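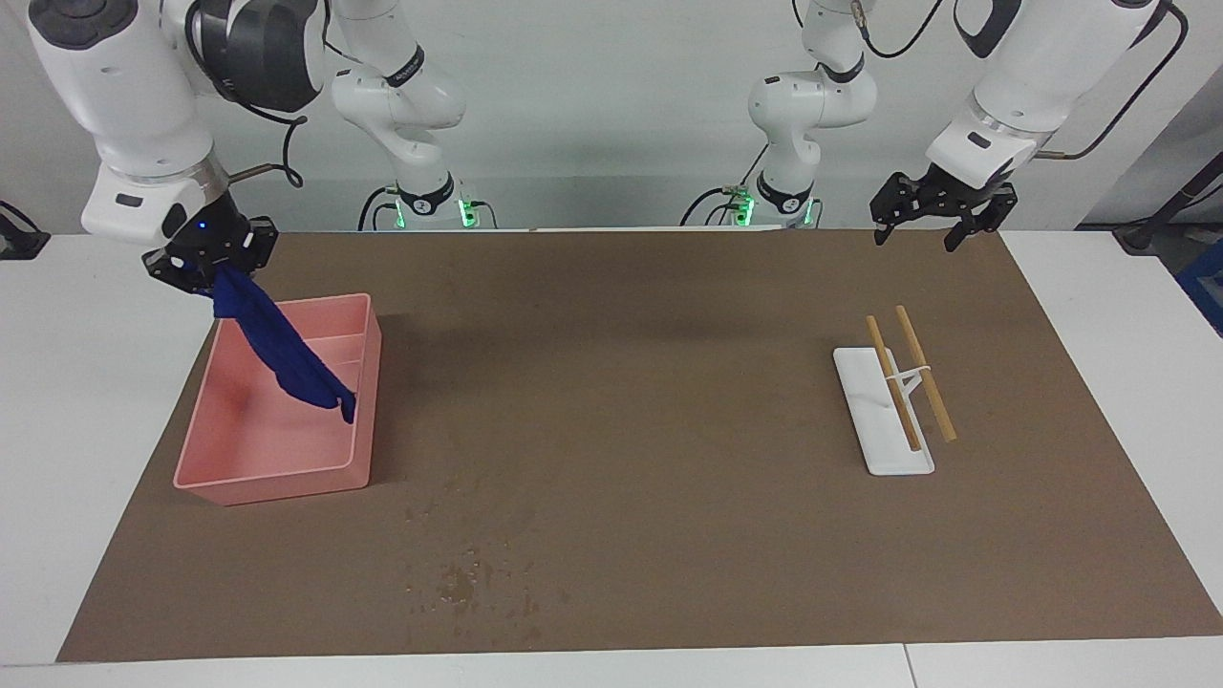
Table Wiping Comes to the Cullholm Canteen

Apr 6, 2022

Those of you who eat early at Cullholm will have met the two white arms at the end of the tray return. They have one blue cloth between them and a brown mat to practice on, and they have been given the job most of us have spent years avoiding.

The project is called Fativum. Declercq is supplying the arms and the programming, and our own canteen crew is supplying the knowledge of what a table looks like after the lunch rush. For now the arms work on a small setup: a pink tray, a pair of wooden chopsticks, and whatever mess is on the mat that day. Crumbs are the beginner level. Gravy has been requested by several departments and is under review.

The cloth is the hard part. A tray has the decency to stay tray-shaped. A cloth sags, bunches up and has to be pulled straight again, and anyone who has ever folded a fitted sheet will feel some sympathy for the machine. 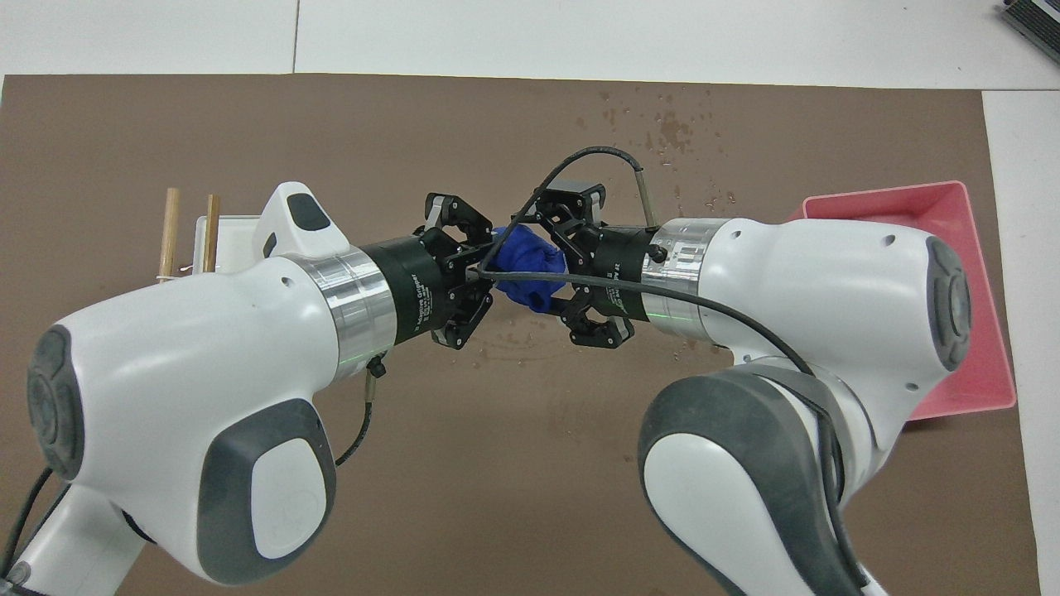

Two grippers, one cloth: teamwork at the practice mat.

Now to the question that has been on the canteen whiteboard since the crates arrived (the drawing that went with it was very good and has been moved to the break room). No canteen jobs are being cut. The evening wipe-down shift, which has had 3 open positions since June and a sign-up sheet of remarkable whiteness, will not be refilled if the trial works. Everyone on days keeps their hours.

What does change is the work itself. The crew currently wipes 75 tables after each lunch sitting. If the arms can take over part of that, the time goes to the counter and the kitchen, where people have been asking for it. It also means that two members of the crew on each shift will be trained to set up the station, swap the cloth and press stop. The training is paid and takes an afternoon. The pressing of stop is reported to be the most popular module.

Staff at Bustusthorpe have asked when they get theirs. They will get a decision after the Cullholm trial ends in June, and until then they have the traditional system, which hangs on the hook by the sink.

Questions and complaints go to the canteen office, extension 1241. Please do not leave your dirty trays next to the mat to see what happens. Three people already have, and the answer was that the crew had to move them.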